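Cinham finish trial, September, 14:20
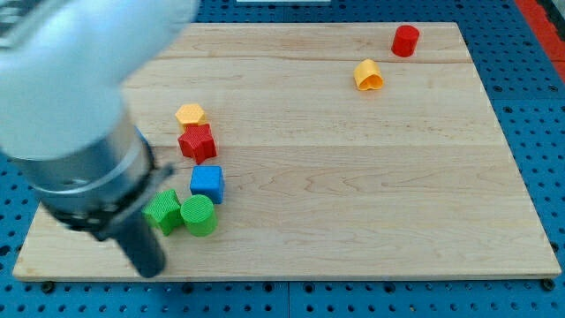 Second coat of Oltora oil went on the test panels at 9 and took 102 g total. Sollomari data sheet gives 5 hours to recoat; going by touch instead. Grain on pale stock, like the light board on the blue pegboard, is the reference for judging ambering. Panel C already looks yellower than A.

Sanded C back with 320. Becerra wax not opened yet. H. Alvarado wants gloss readings before wax, same meter as last time. Rags in the water can.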